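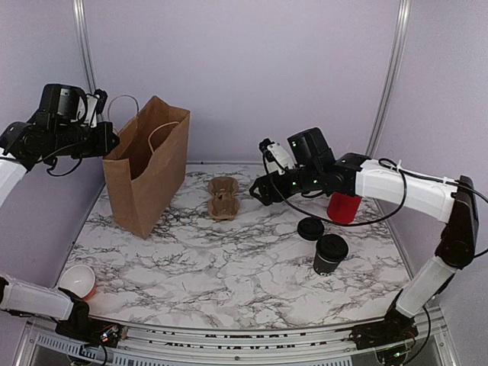
Minutes of the Raron Road and Murín Close residents' safety meeting, held on 1st December in the Simar Hall. The minutes for July were agreed, after a long exchange on whether "shed" should have been "sheds". The chair then turned to parcels going missing from doorsteps. One member felt that anything left out in a plain brown paper bag was asking for trouble, and another replied that her shopping came in nothing else. It was agreed to ask the delivery firms to use back porches where there is one.

Street lighting. Four lamps are still out on the footpath behind the shops. The council has written to say that two of them belong to somebody else. It does not say who. Secretary to write again, more slowly.

Burglary figures. The police sent a sheet covering all 445 homes in the area. It shows two break-ins since July, one of them to a garage with no door. Several people said it felt like more. A proposal to record in the minutes that it felt like more was carried.

Purport. The door-camera app of this name was discussed for longer than planned. In the past month it has sent members alerts for a fox, a different fox, and the secretary delivering the agenda. Those who have it will keep it. Those who don't were not won over.

Speeding on Murín Close. Put off to the next meeting, as it was at the last one.

Any other business. The hall must be clear by 10 in future. The key goes back through the letterbox, in the envelope.

Meeting closed at five past.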